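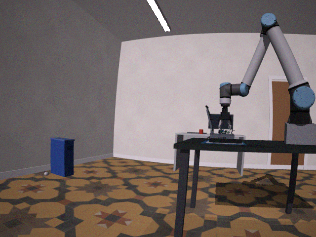
Fri 28 April
By Annapurna Kandasamy

Quick one this week, grout and tile floors. Had a lot of mail on it.

Sweep first. Twice. Grit scratches worse than any brush will. Then warm water with a squirt of dish soap, nothing fancy, and change the bucket as soon as it goes gray. Dirty water just settles in the grout lines and you're back where you started.

For stains - baking soda paste, old toothbrush, leave it 15 minutes. Scrub across the line, then along it. Rinse well. No vinegar on marble or limestone, it eats the shine.
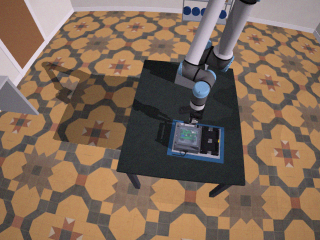 Patterned tile floor, dark table.

Patterned tile hides dirt, so go by feel. Socks off, walk it. Sticky spots are usualy old cleaner, plain hot water and a rag gets them.

Dark table tops show every smear. Damp microfiber, then a dry one right behind it. Work in one direction. Skip the spray polish, it builds up and you will be up to 20 minutes getting it off again.

Drawers and hinges next. Candle wax on wooden runners, drop of oil on metal ones. Wipe off the extra or it collects fluff. Squeaky hinge - lift the pin out, clean it, grease it, tap it back. Dont just spray and hope.

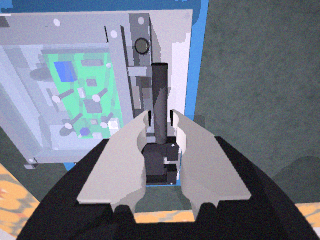

Light gray fingers, dark gray rod between.

Resealing grout is coming in June. Send your questions before then please.

Contact: Annapurna Kandasamy, Sellisine Home Tips | Copyright Sellisine | Back to top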